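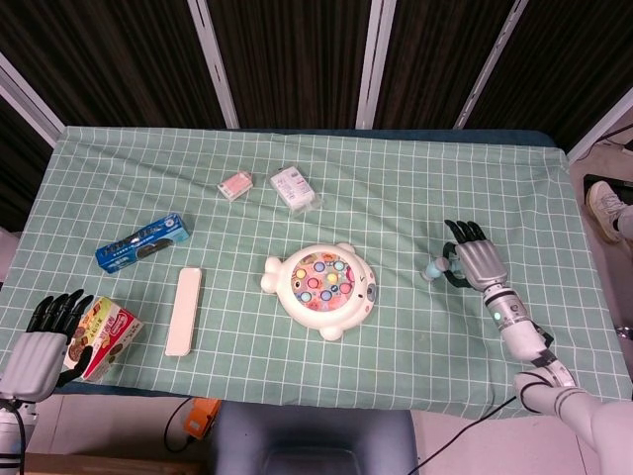
*Cookies and a few toys on the green checked tablecloth.*

# How to score a cricket match by hand

Most clubs in our league use a scoring app now, but the rules at Brorkmont still ask each side to bring a paper book, and the book is what counts when the two don't agree. This page covers a limited-overs game using the ordinary one-line-per-batter scorebook. If your club uses the linear style, where every over gets its own row, ask Rodica Iordache for her notes.

## What you need

- The club scorebook, with a clean double page
- Two pencils and an eraser (pen only for the final totals)
- A sheet of scrap paper
- Both team lists, in batting order if the captains will give it to you

Sit where you can see both umpires. At Inholm that means the pavilion end. At Căpraru the best spot is square of the wicket, next to the roller shed.

## Before the first ball

Fill in the top of the page: teams, ground, date, who won the toss and what they chose. Write the date in full, for example 15/02/2019. Write the two opening batters on lines one and two and leave the rest until they walk out. Captains change the order all the time and a page full of crossed-out names is hard to read later.

Put the opening bowler on the first bowling line. The second bowler goes on the next line when the second over starts.

## Recording each ball

Every ball goes in three places: the batter's line, the bowler's box for that over, and the running total. Do them in the same order every time. I go batter, bowler, total.

| What happened | Batter | Bowler |
|---|---|---|
| No run | dot | dot |
| Runs off the bat | the number | the number |
| Wide | nothing | cross |
| No-ball | runs off the bat, if any | circle |
| Bye | dot | triangle |
| Leg bye | dot | upside-down triangle |
| Wicket | closing mark | W |

A run out is the exception on the last row. It does not go to the bowler, so don't put a W in the box. Enter any runs completed before the wicket fell.

Wides and no-balls count against the bowler. Byes and leg byes don't. An over has 6 legal balls, so if there is one wide in it you should have 7 marks in the box. If nobody scored off the bat and there were no wides or no-balls, join the dots into an M for a maiden.

## Signals

Acknowledge every signal by raising an arm, and keep it up until the umpire sees you. Holger Eide will hold up play until you do, and he is right to. If you missed something, wave and ask at the end of the over.

## When a wicket falls

1. Close off the batter's line with two small slanted strokes.
2. Write how they were out and the bowler's name. For a catch, add the fielder.
3. Add up the batter's score and write it in the total column.
4. Fill in the fall of wicket box: team score, wicket number, batter out.
5. Write in the new batter's name.

If you don't know who took the catch, put a question mark and ask at drinks. Fielders swap caps and you will get it wrong from a distance.

## Checking the book

At the end of each over, compare totals with the other scorer out loud: score, wickets, overs. It is much easier to find a missing leg bye right away than nearly 2000 marks later, when both innings are done.

At the end of the innings, two sums have to match the total:

- Batters' runs plus all extras
- Runs against the bowlers plus byes, leg byes and any penalty runs

If the first is right and the second is wrong, look for byes entered against a bowler – that is the usual cause. Ink in the totals once both agree, and have both scorers sign the page.

Send a photo of the signed page to Virgil Tudose the same evening. Spare scorebooks are in the Hollarine cupboard, second shelf.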